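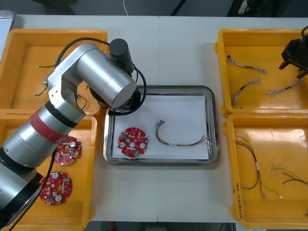

Emiliano Miranda wrote in after the July session that his store's search box was fine and his customers just didn't know what to type. I got a lot of messages like that, so I'm starting with search.

Slide 2. What shoppers type
Go to your store admin and pull the last 100 searches. Read them out loud if you have to. At Vamdale we found part numbers, misspellings, and whole questions like "do you ship on weekends."
Pause here. Ask who has looked at their own list this month.

Slide 3. The empty results page
Vamdale was sending 20 of every 100 searches to a blank page. The words were ordinary ones. People typed "sofa cover" and the catalog said "slipcover."
Fix: a synonym list. Start with 30 pairs. One person can write that in an afternoon.

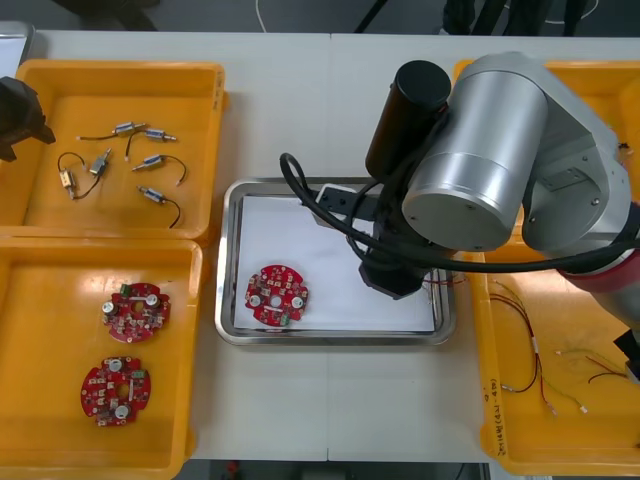

The list needs an owner, though. Munro set theirs up well and then left it alone for a year, and by then half the product names had changed. Put it on the calendar — once a month is enough for a small catalog.

Slide 4. Suggestions as you type
Show them after 3 letters. Earlier than that, they jump around too much. Keep product names first, then categories, then help pages.
On phones, check that the keyboard doesn't cover the list. Jineck's theme had this problem on smaller screens.

Slide 5. Before and after, Priko store
Screenshots only. Don't read the numbers, they're in the handout.
If short on time, skip to slide 7.

Slide 7. Questions
Someone will ask about paid search extensions. Answer: do the synonym list first, then look at what is still failing.
Leave the handout link up.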